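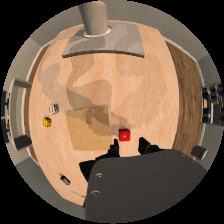 Figure 2. Vue simulée de la caméra de poignet avec la pince près du dé rouge. Les doigts sont de part et d'autre de l'axe de prise et ne sont pas refermés.

Par Atieno Muriithi
1 avril 2023
Imprimer | Envoyer par e-mail
17 partages | 2 commentaires

3.2 Collecte des démonstrations en simulation

Les démonstrations ont été produites dans Skallum, notre environnement de simulation, par téléopération. L'opérateur commande la pose de la pince et son ouverture ; l'image de poignet, l'état articulaire et la commande sont enregistrés au même pas de temps. Chaque épisode commence bras relevé et se termine lorsque l'objet cible est déposé sur la zone de dépôt, ou à l'expiration du délai.

La tâche consiste à saisir un dé désigné par sa couleur et à le poser sur un carré plat de couleur moutarde. Les positions des trois dés (rouge, blanc et jaune) et celle du carré sont tirées au hasard avant chaque épisode, de même que l'éclairage. Un objet sans rapport avec la tâche peut rester sur le plateau, comme le petit objet noir et gris à gauche de la figure 2. Nous n'avons pas cherché à simplifier le fond : le sol, les murs et le mobilier de la pièce restent visibles autour de la table.

L'optique simulée est de type grand-angle, ce qui donne une image circulaire où les bords de la table se courbent. Nous avons conservé cette image sans la redresser. Une première version du jeu, Musell, utilisait des images rectifiées et recadrées ; la base du bras en disparaissait souvent, et la politique apprise perdait en précision dans les derniers centimètres de l'approche. Les ombres portées ont elles aussi été conservées. Sur la figure 2, l'une d'elles assombrit la partie supérieure droite du carré, et de telles variations de teinte sont fréquentes dans l'ensemble du jeu.

Nous avons enregistré 121 épisodes, dont 85 ont été retenus après relecture. Les épisodes écartés comportent une saisie du mauvais dé, une chute hors de portée ou une interruption de la commande. Les hésitations de l'opérateur n'ont pas été retirées - une pince qui s'arrête devant l'objet puis corrige sa position fournit des états utiles, peu représentés dans les trajectoires planifiées.

L'annotation a été faite avec l'outil Karaca. Pour chaque épisode, l'annotateur marque le début de l'approche, la fermeture des doigts, le soulèvement et le relâchement. L'instant de fermeture est le plus délicat à placer : vu du poignet, un dé situé devant l'intervalle entre les doigts peut sembler déjà engagé. Nous l'avons donc fixé à partir de l'ouverture mesurée, l'image ne servant que de contrôle.

Le même protocole a été repris pour la série Grilham, décrite en 3.3, avec des objets de forme moins régulière.

Imprimer | Envoyer par e-mail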